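Teaching the fold by hand at Radside

Ask the lead trainer at Radside how a robot learns to handle laundry and you get an answer with both hands moving. "You do the job yourself, holding the grippers," she says. "Every squeeze gets recorded, and the robot learns from that. I still think it's wonderful!"

Her team has logged 1,602 demonstrations for the Berge project, all with a gripper in each fist.
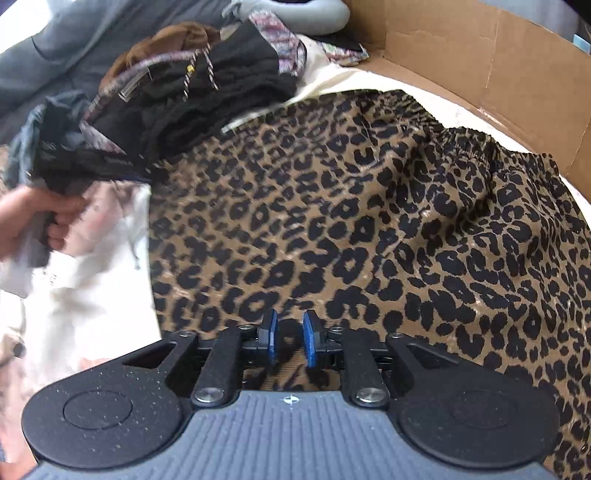 Two hand-held grippers at work over a leopard-print garment with an elastic waistband.

Clothes are her favorite subject (she could go on all afternoon). "A cup stays a cup. A skirt is a new shape every time you drop it, so we want lots of messy piles."

New people do 50 practice runs before their recordings count. Most rush, she says, and the jaws close on two layers when they wanted one. "So I tell them to slow down at the hem. Pinch, lift a little, look."

In June the team moves on to socks.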